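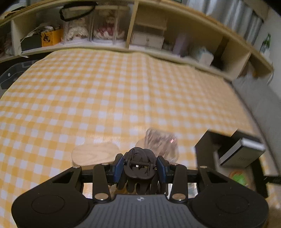
Stestberg hand-held gripper kit, build and first use

Posted 10/26/26

I bought the Stestberg kit in July, after two failed attempts at printing my own. It comes as a box of parts and you put it together yourself. I built most of it at the shared workshop in Rurthorpe and finished the rest at home, where it has been in use on the big table ever since. I paid £200 for it, which included the soft pads but not the postage.

What I wanted was a gripper I could carry in my hand and use on ordinary things, so that I could sort out the fingers and the linkage before fixing anything to an arm. The arm is a separate build and is going slowly. If you already have an arm up and running you may not need the hand-held stage at all, and Stestberg do sell the jaws on their own.

The build

The instructions are a printed booklet with line drawings. Most of the drawings are good. The one for the linkage is not, as it shows the bars from behind while the text next to it talks about left and right from the front. I put both bars in the wrong way round and only found out when the jaws would open but not shut. Taking them out again meant pulling the large pins at the foot of the bars, and these are a tight fit. I used a wooden block and a small hammer. Lay a cloth under it or you will mark the black finish.

The smaller pins higher up went in by hand. One was slightly short and would not take its clip. I wrote to Stestberg quoting part 3149 and a new one came in the post with no argument.

The housings are matt black and well moulded. I had to clean up a seam on the inside of one with a craft knife, and after that they closed properly. The ribbed panel in the middle simply presses into place. It came loose once when I carried the tool in a rucksack and has stayed put since.

Allow a full evening for the build, and a second one if you are going to wire in the position sensor. The sensor tells you how far the jaws are open. It plugs into a small board made by Trirkivska, sold separately, and I already had one in a drawer. The cable supplied is too short to be comfortable when you are reaching across a table, so I made up a longer one.

Using it

It is heavier than I expected but the weight sits close to the hand. The trigger has a long pull. For the first few days I kept closing it too far and sending things across the cloth. You do get used to it, and you can shorten the pull a little by moving the return spring to the inner hole.

I tried it on whatever was in the house. Flat, firm things are easy if they have an edge to get hold of, and hopeless if they are lying flush on the table. Small boxes are fine. Clear plastic packets slide about, and you have to come down on them from above and pinch a fold.

The most useful test piece has been a claw hair clip. It has curved sides, a spring in the middle and a row of teeth, and it gives under pressure, so there are plenty of ways to pick it up badly. Taken by the loops at the top, it turns in the pads as soon as you lift. Taken across the middle with the teeth hanging down, it holds well enough for me to carry it the length of the table. If I had a choice of only one object for setting up a gripper it would be that.

The pads are dark blue and are the best part of the kit. They have enough give to settle round an uneven shape and they do not leave marks. Mine have had more than 100 lifts and show very little wear. They do pick up fluff from a tablecloth, and then the grip drops off noticeably. A wipe with a damp cloth puts it right.

Compared with the Escobar

The workshop has an Escobar gripper which I have borrowed a few times, so I can compare the two. The Escobar comes ready built and has a lighter trigger. Its jaws swing on single pivots, though, so the faces of the pads do not stay parallel as they close, and round things tend to squeeze out of the front. The Stestberg linkage keeps the faces much closer to parallel. There is a small amount of side play in mine, which I put down to having had the pins out and in again.

The Escobar is the better choice for a child or for anyone who does not want to do the building. For working out what an arm will need to do, I prefer the Stestberg.

Things I would change

The linkage drawing needs redoing. The cable wants to be twice the length. I would also like a spare of each pin in the bag, as they are easy to drop and the small ones roll.

There is no lock to hold the jaws shut. If you want to put the tool down with something still in it, or change hands, you need a strap or a strong elastic band round the trigger. I have used a hook-and-loop cable tie and it does the job, but at this price a simple catch should have been included.

Spares are reasonable. A set of pads costs less than I feared, and the pins are sold singly. The housings are only sold as a pair.

Would I buy it again? Yes, for this sort of work. It took longer to build than the leaflet claims and I made one mistake that was partly my own fault, but it has been reliable since then. The next job is an adaptor plate so the same jaws will bolt to the arm, and I will add the measurements to this review when I have a plate that fits.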